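Review: Tejada hand-held gripper set, garment folding package
Telurham Textile Services, Workplace Technology Review
2021-10-29

Purpose

Telurham Textile Services has been considering automated folding for the mixed garments that its existing flatwork machines cannot handle. The Tejada set was assessed as a first step. It consists of paired grippers, operated by hand, which record how an experienced worker folds so that a robot arm can later be trained on the same movements. The assessment began in August and covered 36 operators across the Telurham and Kastholm sites.

Handling

The grippers are light enough for a half shift. Most operators needed several sessions before their folds were as square as those made by bare hand. Shirts and tea towels caused little difficulty. Heavy items were slower, as the fingers must take up several layers at once and the operator has no sense of touch to judge how many have been caught.

Denim was the most demanding category. Double-stitched seams and flap pockets with snap buttons make a bundle uneven, and operators reported having to adjust their grip more often than with any other fabric. The ribbed pads on the fingers held well on washed cotton and less well on smooth linings. Part of the work was carried out in domestic rooms, on beds and sofas covered with patterned blankets, and staff found these softer surfaces harder than the bench.

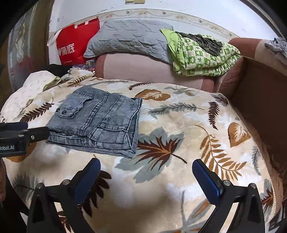

Results

A total of 904 folds were recorded, of which 839 were accepted by the Zalora software used to check them. The remainder were rejected for incomplete tracking – a fault that the operator learns of only when the session has been uploaded. An alert at the time of the error would save a good deal of repeated labour.

Effect on staff

Recording is skilled work and should be paid and classified as such. Under the present arrangement it is treated as light duties, which several operators questioned. Staff also asked who would own the recordings and whether folding positions would be reduced once the arms were installed. Management has undertaken to answer both questions in writing before any purchase.

Sore thumbs were reported after long sessions. The set comes in one size only, and operators with smaller hands favoured shorter turns.

Assessment

The Tejada set is well made and suitable for continued use at Kastholm, with sessions limited to 145 minutes per shift, breaks included. It is not yet recommended for the Telurham site, where the rostering and classification matters remain open.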